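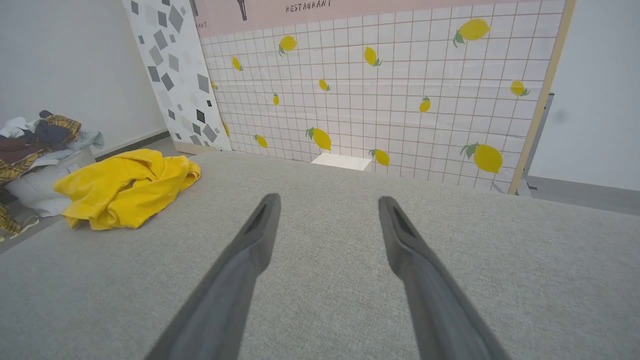 4. Sort the laundry before you fold any of it

Okay, you've got the Praverell set up, the legs are locked (steps 1 to 3, go back if you skipped them, I'll wait) and you want to get going. Don't fold yet! Dump nothing, either. I used to tip the whole load out in one go and then spend half an hour hunting through it.

4.1. Park your heap to the left of the folding area if you're right-handed, to the right if you're a lefty. A bag or a basket is fine, and it's okay if things are piled up over the top.

4.2. Pull one piece off the top and lay it on the gray fabric. One piece, with plenty of bare fabric around it. I like to start with something bright, like a yellow cloth on all that gray, and it doesn't matter one bit if it lands in a crumple.

4.3. Give it a quick look on both sides. Inside-out sleeves get turned now, pockets get checked now. (My record is 5 hair ties out of one pair of sweatpants.)

4.4. Decide which stack it belongs to:
Flat things: towels, cloths, pillowcases
Things with sleeves
Things with legs
Everything else, and there's always an everything else

Note: Plaid shirts and anything else with a long tail like to slide down the side of the heap and hang toward the floor. Tuck them back up or take them first. I've stepped on enough shirttails to feel strongly about this.

Caution: Don't lean on the fabric top with your elbows. The Praverell is rated for 100 pounds spread out evenly, and an elbow isn't spread out evenly.

5. Smooth it out

5.1. Find two corners. On a towel that's easy. On a bunched-up towel it's a bit of a treasure hunt, so pick up any edge and run your fingers along it until you hit a corner, then keep going to the next one.

5.2. Lift by both corners, give it one good shake, and lower it with the far edge going down first. Lowering it slowly gets you most of the way to flat.

5.3. Press from the middle outward with open hands. The weave on the top has a little grip to it, so the cloth stays where you put it — that's the whole reason I stopped folding on the kitchen counter.

Note: If a crease won't budge, leave it. It's a towel.

6. Fold

6.1. Long sides together first, corners matched.

6.2. Fold in half the short way, then in half again. For a big bath towel you may want thirds at the end so it fits a Gedau shelf. Mine are narrow and halves stick out the front.

6.3. Put the folded piece on its stack with the rounded edge facing you. Jarrah Hoani taught me that one and my linen closet has looked better ever since.

7. Keep going, and know when to stop

Work down the heap from the top. The dark stuff and the white stuff can be folded in any order you like — the color sorting mattered before the wash and it's over now. Socks sink to the bottom of the bag, so save them for last and do them sitting down.

If you get interrupted, leave the heap in its bag and clear whatever is on the folding top. A half-finished shirt left out overnight will have to be done again. I do my big load on Wednesday, and if there's a bit left over it waits for the next round with a clear conscience.

Caution: Brush lint off the fabric with a dry brush before you fold the Praverell away. Don't use a wet sponge on it, the cover takes forever to dry.

Next up: step 8, storing the board.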